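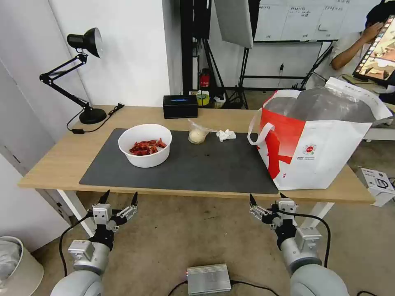
The stairs of Tunton chapel, a small thread

Fri 9 February

1/ Many people ask me how to visit the chapel on Tunton hill, so I write it in one place. The chapel is above the village of Vainio, on the north side of Lake Urura. It is small and has only 28 seats.

2/ There are 279 stone steps from the village to the door. The old people say one prayer on every step. I do not manage this, I am out of breath before the first landing.

3/ The first chapel was made of wood and it burned. The walls of today were built by fishing families, who carried the stones from the shore. In the parish book the families are listed by the number of boats they had – the names come only after.

4/ The spring of Huteo is behind the altar wall, outside. Pilgrims wash their eyes there before they go in. Please do not throw coins into the water. There is a box for them next to the door.
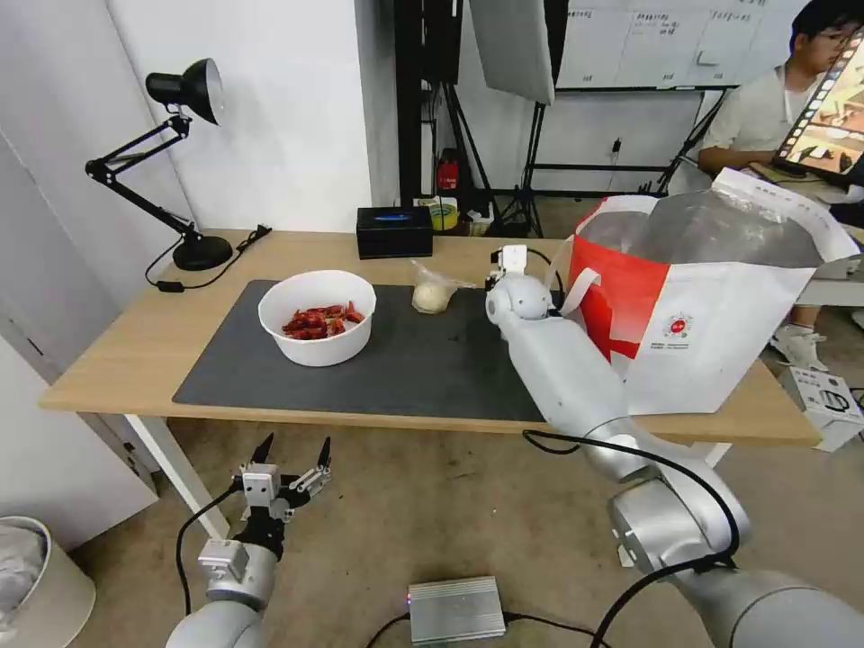

Ilze B.
Guide at Tunton chapel, Vainio

5/ Somebody wrote to me that the bell is older than the building. This is correct. It was saved from the fire and it has a crack on one side, so the sound is short and a little dry. We ring it only on feast days.

6/ The big feast is in January, in the coldest week. The procession starts at the lake with candles and walks some 5 kilometers, because it goes around the hill first and then up the steps. If there is ice, we take the cart road.

7/ Opening hours: on Sundays after the morning service, until it gets dark. On other days you can ask for the key at the bakery in Vainio. They will want you to sign the notebook.

8/ The painting on the left wall is away for repair until summer. In its place hangs a printed copy, and the colors of it are too strong – I know, many visitors told me already.

9/ The bus from the town stops 2 times a day at the lower square. Check the return time before you start climbing.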